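Keeping small server rooms cool
9/4/23

Most guidance on server cooling is written for large data halls. The rooms found behind offices, surgeries and depots are a different case. They hold one or two racks, share a wall with occupied space and were often built as stores. The unit serving them was usually chosen by floor area, a poor guide to heat load.

Almost all the electrical power drawn by a rack leaves it as heat. A rack drawing 5 kW needs 5 kW of cooling at all hours, including nights in January. Comfort units are sized for people and sunlight. They cycle on and off and take out moisture as well as heat, so part of their rated capacity is spent on water. The figure to compare is sensible capacity, normally given further down the data sheet.

The depot at Destlow had a nominal surplus of cooling and still logged high inlet temperatures every July. The unit blew across the top of the racks and drew the same air back in. The servers at mid-height were fed largely with their own exhaust. A second unit was priced, then dropped in favour of blanking plates in the unused rack spaces and a brush strip over the cable opening. Inlet temperature at the worst position fell by five degrees.

Airflow faults of this sort are common and cheap to put right. Gaps between devices let hot air return to the front. Cable bundles behind the chassis raise back pressure, and the fans speed up to overcome it. Fan power rises with roughly the cube of speed, so a 10 per cent increase costs about a third more.

Vented panels need the same attention. Open area matters more than panel size, and a slatted cover backed with fine mesh may pass far less air than it appears to.
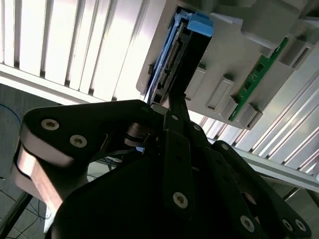

A light grey server chassis against white slatted ventilation panels.

At Kirkport, filters behind the door vents had gone unchanged through two leases. Pressure drop was up to 40 Pa, against a design value of 10. Cikitz, the contractor, now reads it quarterly with a hand-held gauge.

Set point is the remaining question. Many small rooms are held at 18°C out of habit, though most current equipment accepts inlet air well above that. Jadoon, which manages 100 such rooms, raises the set point one degree a fortnight and stops when fan speeds begin to climb – beyond that, the saving at the cooling unit is lost inside the servers. Sensors go at the front of the rack, top and middle. A reading taken at the wall thermostat says little about either.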